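How to cook buckwheat porridge for two

At home we call this dish gutura. It is good for a cold morning and the colour should be light brown.

1. Rinse 90 grams of buckwheat in a fine sieve and let it drain well.

2. Put it in a small pot with 300 mL of water and a pinch of salt. Bring to the boil, then cover and keep the heat low until the water is gone.

3. Add a spoon of butter, stir one time only and divide the porridge into 2 small bowls. I like to set each bowl on a plate.
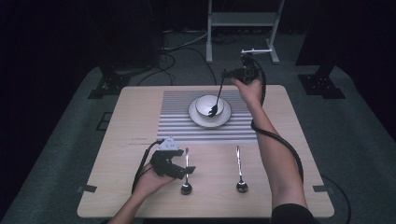
4. Put honey or sour cream on top. My neighbours prefer plum jam, also very nice.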